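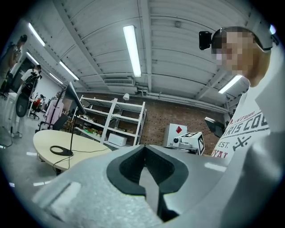

共同作業部屋の天井と奥のレンガ壁、白い棚のあたり

波板の天井に蛍光灯の部屋、明かりと響きと家具の置き方で悩んでいます

Brisa Hinojosa
閲覧 353

はじめまして。いつもは読むだけなんですが、もう自分たちだけでは決められなくなってきたので相談させてください。

Drovbyという共同の作業部屋を、知り合い同士で使っています。もとは倉庫だった建物の一室で、天井は白い波板、梁がむき出し、奥はレンガの壁です。借りたときは「レンガ壁だ、かっこいい!」って大喜びしたんですけど、毎日使うとなるといろいろ出てきますね(笑)

まず明かり。天井の蛍光灯が直管で、向きがそろっていません。まっすぐのもあれば、斜めに走っているのもあって、どこに座っても誰かの目に入るんです。昼間はまだいいとして、夕方の5時を過ぎると、机に向かった人がみんな手でひさしを作りはじめます。天井が白いから余計にまぶしいのかなあ、と思ったり。棚の上に小さな白いランプを置いてみたものの、部屋が広いので気持ちの問題という感じです。

それから音。人が増えると、とにかく話し声が響きます。電話をしている人がいると、部屋の反対側にいても内容がだいたいわかってしまう。レンガのせいだという人と、天井の波板のせいだという人がいて、意見が割れています。 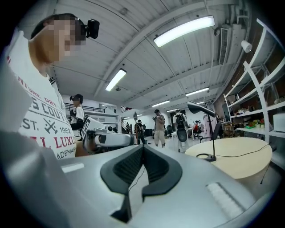 あと、いちばん揉めているのが家具の置き方です。明るい木の丸テーブル(直径97センチ)があって、白い机があって、黒いオフィスチェアが何脚も固まっている一角があります。椅子はいただきもので、座り心地はいいし、背もたれがメッシュだから夏も楽。それはいいんですが、使わないときの行き場がないんですよね。立って作業する人が多い日は、椅子のかたまりをよけて歩くことになって、リュックを背負ったままの人なんかは必ずどこかに引っかけます。

棚はレンガ壁の前に置いた白い金属のオープン棚です。こまごました物を思い思いに載せていくので、見た目がだんだんにぎやかになってきました。棚の下の床にも白い箱がひとつ置いてあって、掃除機をかけるたびにどかしています。奥行きは38センチ。壁から少し離した方がいいのか、ぴったりつけていいのか、それも知りたいです。

条件はこんなところです。

・借りている部屋なので、壁と天井に穴はあけられません
・照明器具そのものの交換は大家さんの許可が必要(たぶん無理)
・お金はあまりなくて、ひとつの工夫につき最大2000円
・9月までには落ち着かせたい

全部いっぺんに解決しなくても大丈夫です。「まずこれをやってみたら」だけでもうれしいです。よろしくお願いします!

Ilir Nikolaidis

こんにちは、うちもElbridgeのはずれで似たような波板天井の部屋を使っているので、他人事と思えず書きにきました。長くなりますがご容赦を。

順番としては、家具、音、明かりの順に手をつけるのをおすすめします。まぶしさがいちばんつらいのに後回し?と思われるかもしれませんが、座る場所が変わるとまぶしい場所も変わるんですよ。私は先に明かりをいじって、そのあと机を動かして、全部やり直しになりました。あの週末を返してほしいです。

家具は、まず椅子の数を見直してください。普段いちばん混む日に何脚使っているか、一週間だけメモしてみるんです。うちは壁に紙を貼って、座った人が印をつける方式にしました(途中でみんな飽きましたけど、傾向はわかりました)。余る分は、出入りの少ない壁ぎわに背もたれを壁側にして一列に並べる。かたまりにすると真ん中の椅子が取り出しにくくて、結局まわりの椅子が通路に押し出されてきます。床にマスキングテープで線を引いて「椅子はここまで」と決めておくと、けっこう守ってもらえます。剥がせるので借りている部屋でも気が楽ですし。

丸テーブルは部屋の真ん中寄りでいいと思います。97センチあれば四人で囲めるし、角がないから、通る人が腰をぶつけません。ただ、白い机とは人がすれ違えるくらい離しておいてください。机の椅子を引いたときの分も忘れずに。私はこれを忘れて、椅子を引くとテーブルにゴンと当たる配置をひと月続けました。

棚は、壁から指二本分ほど離すのが好みです。レンガは表面がでこぼこしているので、ぴったりつけると棚の角でこすれて粉が落ちることがあるんです。空気も通りますしね。穴をあけられないなら、重いものを必ず下の段に入れて、棚の足元に滑り止めのシートを敷く。これだけでも揺れがだいぶ減ります。でも背の高い棚なら、突っ張り式の転倒防止が使えるかどうか大家さんに一度聞いてみてください。波板に直接突っ張るのは絶対だめですよ、へこみます。

床の箱は、キャスター付きの台に載せてしまえば掃除のときに足で押すだけです。平らな台車、安いのでじゅうぶん。

音については、レンガか波板かでいうと、私の感覚では両方です(すみません、決着になりませんね)。それより床と家具の方が手を入れやすいです。丸テーブルの下に厚手のラグを一枚敷くと、声の角が取れる感じがします。あとは棚! オープン棚は中身が詰まっていると音をいくらか散らしてくれるので、上のほうの段に布の箱を並べると見た目も片づいて一石二鳥でした。電話の件は、物で解決するより「電話は廊下で」と決めた方が早いです。

明かりは、直管に直接なにかをかぶせるのは熱や落下が心配なので、私はやりません。座る向きを変えて、なるべく管の長い方向と同じ向きに体が向くようにすると、横から光が入りにくくなります。斜めの一本があるとのことなので全部は無理でしょうけど、白い机の向きを変えるだけでも試す価値はあります。夕方は手元にクリップ式のライトを足して、天井のスイッチが分かれているなら奥だけ消す。スイッチ、分かれていますか?

Bernardo Torres

蛍光灯はLEDにしたほうがいいですよ。全然違います。
あとレンガ壁は塗ると明るくなります。うちは白く塗りました。

Concetta Dal Bello

Bernardoさん、借りているお部屋だそうなので、塗るのはちょっと難しいかも…(直管のLED化も、器具によっては電気工事がいるので、大家さんに相談なしではやらないでくださいね)

私は片づけのことだけ書きます。オープン棚がにぎやかになるの、すごくよくわかります! うちの編み物サークルの部屋も同じで、誰かが「とりあえず」と置いたものが半年そこにあるんですよ。

うまくいったのは、段ごとに係を決めるのをやめて、段ごとに「使う回数」を決めたことでした。腰から目の高さまでは毎日使うもの。その上は月に何度か使う軽いもの。いちばん下は重くてめったに出さないもの。段の端に紙の札を貼っておくだけです。誰の持ち物かで分けていたころは、辞めた人の段がずっと化石みたいに残っていました。

それから、ひとつだけ空っぽの段を作っておくのがおすすめです。「とりあえず置き場」ですね。月の終わりにそこだけ見て、持ち主がわからないものは写真を撮って連絡網に流す。返事がなければさようなら。うちはこれで毛糸が袋ふたつ分減りました(本当は減らしたくなかった…)。

写真で見ると下のほうの段に緑色のものがありますが、あんなふうに色がまとまっていると目がそこで休まるので、近い色のものを隣に寄せるだけでもずいぶん落ち着きます。箱を買いそろえるなら、棚が白なので、白か薄いグレーが無難です。奥行き38センチなら、箱は35センチくらいまでにしておくと手前が少し余って、出し入れのときに指が入ります。私は棚ぴったりのを買って、毎回爪で引っかき出すはめになりました。

リュックが引っかかる件は、荷物の置き場が決まっていないからじゃないでしょうか。穴をあけなくていい自立式のハンガーラックを入口のそばに置いて、来たらまずそこに掛ける。中古なら予算に収まると思います。ただしリュックは重いので、足の幅が広いのを選んでください。細いのは倒れます。

Brisa Hinojosa

みなさんありがとうございます! こんなに丁寧に書いてもらえると思っていなくて、みんなで画面をのぞき込んで読みました。

Ilirさん、スイッチは二つに分かれていました。今までずっと両方いっしょに押していて、誰も気にしていませんでした…。昨日の夕方に片方だけにしてみたら、丸テーブルのほうはまだ明るすぎるくらいで、机の側は手元のライトがあったほうがよさそうです。向きを変えるのは、延長コードの長さを測ってからやってみます。棚の転倒防止も大家さんに聞きます。波板に突っ張るつもりでいたので、危なかったです。

椅子のメモは今朝から始めました。Sandroが「座らないで立ってるだけの日はどうするの」と言うので、立っている人の欄も作りました。

Bernardoさんもありがとうございます。LEDは大家さんに会ったときに、ついでに聞いてみますね。塗るのは、レンガ好きが何人かいるので反対されそうです。

Concettaさんの空っぽの段、さっそく真ん中に作ったら、一時間もしないうちに誰かの水筒が置かれていました(笑) 札の紙は普通の付箋だとすぐ剥がれますか? 金属の棚なのでマグネットのほうがいいのかなと迷っています。

Concetta Dal Bello

マグネット、くっつくならぜったいそっちです! 付箋は夏に全部落ちました。細長いマグネットシートをはさみで切って、上に紙テープを貼って字を書けば、変えたくなったときにテープだけ貼り替えられます。先に家にある磁石をひとつ持っていって、棚につくかどうか確かめてから買ってくださいね。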